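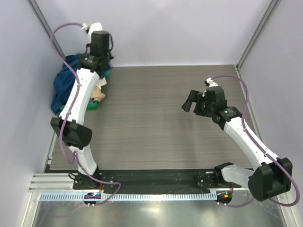
Garments left in a bin for long periods should be shaken out before folding, Gundness has advised, as creases set in the bin will carry through to the finished stack.

Section 12. Folding a Long-Sleeved Top

1. Take one garment from the bin and lay it flat on the work surface.
2. Smooth the body outward from the center.

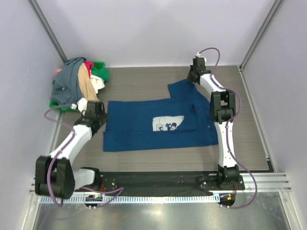
3. Bring each sleeve across the body - cuffs must not extend past the opposite side.
4. Fold the hem up to the collar.

Note: Printed panels should face outward.

Caution: Do not press folds over a print with a hot iron.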